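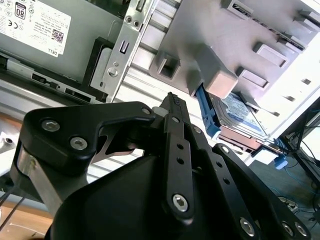 Desktop computer, case open.

Ikthorpe Solidarity Network
Pre-event safety checklist: public meeting and march on the Ene accord
Venue: Dromthorpe Hall, main room and side office
Inspected by: Thierry Picard
Session: April, doors 18:30

Marking: P = pass, F = fail, C = pass with comment

1. Access and exits

1.1 Main doors open outwards, no chain fitted. P
1.2 Rear exit clear to the street. C
Comment: Placards for the march were stacked against the left leaf. Moved to the cloakroom. The rear exit stays clear during speeches, including while the banner is being unrolled.
1.3 Exit signs lit. P
1.4 Seated capacity posted at the door. C
Comment: Posted figure is 423 with the balcony in use. The balcony is closed for this meeting, so stewards work to the ground floor figure on the hall's own plan.

2. Platform

2.1 Steps fixed, edge marked. P
2.2 Cables taped or covered. F
Comment: Microphone lead crosses the speakers' route to the lectern. Re-route behind the platform before sound check.
2.3 Interpreter's seat has a clear view of the speakers. C
Comment: The Dullano delegation will speak in French. Seat moved forward.

3. Side office and equipment

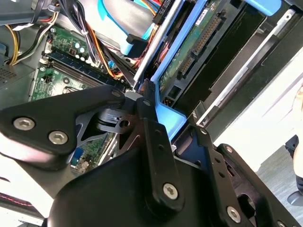

3.1 Delegate registration, petition forms and the members' list are handled in the side office, which stays locked when unattended. C
Comment: Two keys issued, both signed for. Paper petitions on the accord go in the steel cupboard at the end of each session -- the names of signatories with family in Dullano are not to be left on a desk. Registration is to be done from the printed list. Any desktop computer with its case open counts as out of service under this section: not to be plugged in by stewards, no drinks on the same table.
3.2 Extension leads tested and labelled. P
3.3 Extinguisher in date, suitable for electrical fires. P

4. March

4.1 Route agreed in writing with the council. P
4.2 Stewards briefed. C
Comment: 37 confirmed, all in tabards. Opponents of the accord and supporters of the revised text will both be present. Stewards do not debate either position while on duty.
4.3 Banner poles under the permitted length. F
Comment: Ene branch poles are too long for the underpass. Shorten, or carry the banner by hand.
4.4 First aid point at start and finish. P

5. Actions outstanding

2.2 Sound crew, before 17:00.
4.3 Ene branch, before assembly.

Re-inspect both items and initial this sheet. Retain with the incident book.

T. Picard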